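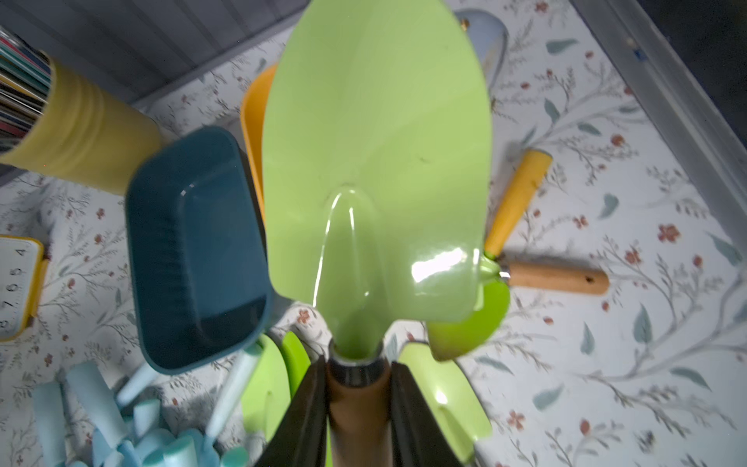
Figure 3. A garden trowel with a light-green blade and a wooden handle, among other household things. Photograph: the authors, Fletico household objects study.

4.2 Tools that wander indoors

We had not meant to write very much about garden tools. When the study was planned, the garden was to be left out of it altogether, on the grounds that sheds are cold, cluttered and awkward to visit, and that people tend to be a little shy of showing them. What changed our minds was the way in which trowels, twine and plant labels kept turning up in the inventories of kitchens, hallways and back bedrooms, often listed alongside things with which they had no obvious connection. By the end of July the trowel had become something of a favourite with the coders, and it seemed a pity (as well as poor practice) to fold it away under "other".

The inventories cover 228 households, each of which was asked to write down everything kept in one container or on one surface of its own choosing, and then to tell us, in as many or as few words as they liked, how each thing had come to be there. Of these households, 18 listed a trowel kept inside the house. That is a modest number, and we would not wish anyone to build too much upon it, but the accounts that came with those 18 entries were among the longest and most affectionate that we received. People who had given three words to a stapler would happily give half a page to a trowel.

A good part of the affection seems to have to do with the handle. The trowel in Figure 3 is of the familiar pattern, with a painted metal blade, a silver-coloured metal collar at the neck and a wooden handle below it, and several of our respondents described tools put together in much the same way. They spoke of wood that had grown smooth, of wood that had gone grey from being left out all winter, and in one case of a handle that had been sanded down and oiled at the kitchen table and somehow never went back outside. Plastic-handled trowels appeared in the inventories too, but were nearly always entered as "trowel" and left at that. Wooden ones were given a little history: where they were bought, who had used them first, what they had been used to plant.

Colour came up more than we had expected. We had supposed that a brightly painted tool would be praised for being easy to find in a flower bed, and a few people did say so. Rather more of them, though, talked about colour as the thing that had let the trowel into the house in the first place. A green or a red one could sit by the back door, or in a pot on the windowsill, and look as though it belonged there, where a plain steel one would have been sent straight back to the shed. Small marks in the paint did not appear to trouble anyone. The blade in the figure carries a small dark scuff, and marks of that sort were mentioned by our respondents either with indifference or with a certain pride, as one might mention a scratch on a favourite saucepan.

The company that trowels keep is a subject in itself. In Figure 3 there is a teal-blue plastic container beside the blade, and a tall pale-yellow cup with ribbed bands holding a bundle of coloured sticks or pencils, and there is a yellow-framed dial with black numerals close by. Anyone who has emptied a cupboard under the stairs will recognise the kind of mixture. Under the scheme we borrowed from the earlier Lolier survey, these things would have been sent off to four separate headings (garden, storage, stationery, timekeeping) and the fact that they had been found together would have been lost entirely. We spent a long afternoon trying to rescue that scheme, and in the end we set it aside for mixed groups and coded each group twice, once by what the objects are for and once by who in the household reaches for them.

The second way of coding proved to be the more helpful of the two. In homes with young children, indoor trowels were kept with drawing things, tubs and scoops, and were described as belonging to "doing" or "making" or, in one inventory that we are all very fond of, "mess, good". In homes without children they were more often kept with scissors, string and batteries. The tool was the same in both cases, and so, very often, was the distance from the garden door. What differed was the person for whom it was being kept handy.

We should add a word about containers, as they made up 8 of the 18 entries in which a storage place was named. None of these had been bought for the purpose. They had come into the house holding something else, or had been meant for another room, and the trowel had been dropped into them one day when hands were full. Our respondents at the Zamano site were especially frank on this point, and many of them used the inventory as an occasion to apologise for a muddle which, to our eyes, was working perfectly well. A trowel standing in a tub by the door will be found when it is wanted. The same trowel hung neatly on its hook at the far end of the garden, as two households told us rather ruefully, tends to be replaced by a kitchen spoon.

Spoons, and the other stand-ins that people use for digging, are taken up in Section 4.3, together with the Jalali interviews.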